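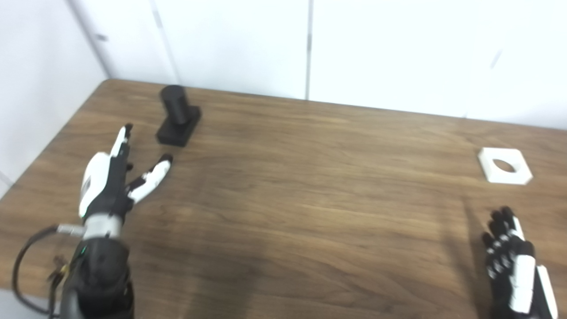
The peg, the block and the table

11 June 2018

I said in the last post that I would write up the peg set properly, and then I spent most of the week on the table. So this covers both.

The set has two parts. One is a black peg standing upright on a flat black base. The other is a white block, square on its face, with a round hole through the middle. The block goes down over the peg. There are no screws, no catches and no third part to lose.

I ordered it from Jakix in Celtholm, part number 2454 if you want to look for it in their list. Their list is not in any order I could follow, so search by the number. The drawing they send with it shows the two parts together from the side, and a second view from the top. I kept the drawing in the drawer with the calipers.

Why such a plain thing

I have tried fancier sets. I had one with five shapes on a board, and one with a thread, and I got tired of both for the same reason. When something didn't go together I could never tell which part of it was wrong. With one round peg and one round hole there are only a few things to check. The block is off to the side, or the block is tilted, or something is sitting on the base.

Round also means you don't have to turn the block to a particular angle to get it on. It will go down with its sides square to the base or with its corners sticking out. I like it lined up, but that's for looks. Ustyna Derkach leaves it crooked and it works just as well.

The two colors help more than I expected. I had an earlier pair that were both gray and I was forever picking up the wrong one to measure. Black on a wood table stands out well enough, and white stands out even better.

The tilt

Most of the trouble with a peg and a hole is tilt. If the block comes down level, it drops. If one side is lower, the edge of the hole catches on one side of the peg and the inside wall catches on the other, and then pushing makes it worse. Drawers do this too, when you pull one handle of a wide drawer and the far side stays put. The fix is the same for both: back it off a little, level it, start over.

It also matters where you push. Pushing on one corner of the block tips it. Pushing near the hole keeps it flatter, though there is the peg coming up through the hole, so you end up pressing on both sides of it at the same time. Holding the block by two opposite sides is what I settled on.

The base wants to be held, too, or at least kept from sliding. On a slick table it moves when the block touches the peg off center. I tried a rubber mat under it for a few days and took it away again. The mat gave a little under load and the peg leaned, and then I was back to tilt. 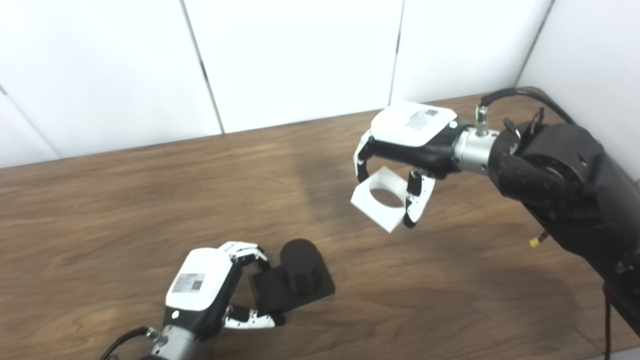 How snug should the hole be on the peg?

Loose enough that the block drops under its own weight when it is level, and snug enough that you can't see it rattle when you nudge it. If you have to push a level block to get it down, the hole is too small or there is dirt in it. If it drops even when it is clearly tilted, the hole is too big to teach you anything.

Vitalii Hladun likes a tighter fit than I do. He says a loose one makes people careless. He may be right, but he also spends a lot of time getting stuck blocks off of pegs.

Keeping the parts clean

Wipe the peg with a dry cloth before you start, and run a cloth through the hole as well. Dust collects in there and you don't notice it on the white until you look at the cloth. Don't use oil. I used a light oil once on an older set, the fit felt wonderful for an afternoon, and by the next morning it had picked up every bit of lint in the room.

Check the underside of the base, too. One crumb under a flat base is enough to make it rock. I brush it off with the side of my hand each time I move it, and I brush the spot on the table where it's going.

The table

The old table was a folding one and it bounced. I put up with it for longer than I should have. The replacement is a Rodell, secondhand, with a wooden top and rounded corners, and I paid 259 for it including the trip to bring it over. It doesn't bounce. The grain has a lot of movement in it, long dark streaks with some wavy parts, and I find it pleasant to look at when I am waiting on something.

I had been warned that a busy grain would make small parts hard to see. That would be true of brown parts. With black and white ones it hasn't come up.

Rounded corners were not on my list of wants, but after a couple of years of walking into the square ones on the folding table I would not go back.

It sits up near the white wall panels. I had it farther out at first and didn't like the light there. Close to the wall there is more light coming back onto the top, and the shadows are softer. You do still get a shadow under anything you reach over the table with, so I turned on the second lamp as well. If the inside of the hole looks dark when you bend over it, move the lamp and leave the table alone. I moved the table first, three times. 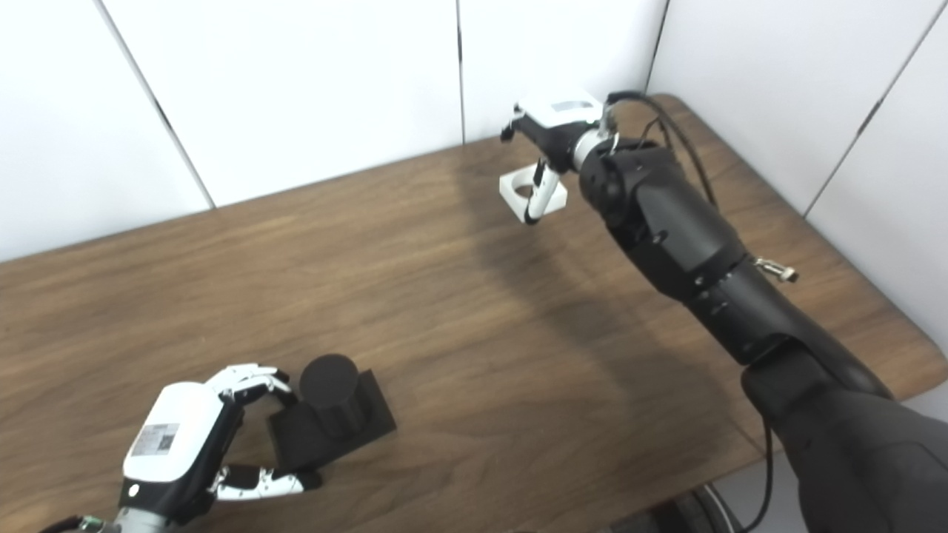 The other thing I changed was how much I keep out on top. I used to have the calipers, the cloth, a cup of pencils and whatever set I had been using before, all pushed to one end. The end kept getting bigger. These days the tools go in the drawer, and the cloth hangs on the side where I can reach it.

It takes me 20 minutes to do the whole top properly, which means wiping it down, letting it dry, and then going over it with the Tymoshchuk wax on a soft rag. I do it in the evening so that it can sit overnight. Go thin with the wax. My first coat was too heavy and the base slid all over the place until I had buffed most of it back off. If you need grip more than you need shine, you could skip the wax and just wipe.

I asked Jakix if they would sell the block on its own with a slightly larger hole, so I could keep two fits and switch between them. They said they might have some in August. If they do, I'll measure both and put the numbers up here.

Ustyna wants me to try a taller peg next. A taller one would show up tilt sooner, and it would also be easier to knock over, so the base would have to grow with it. I have a sketch of that somewhere under the drawing in the drawer.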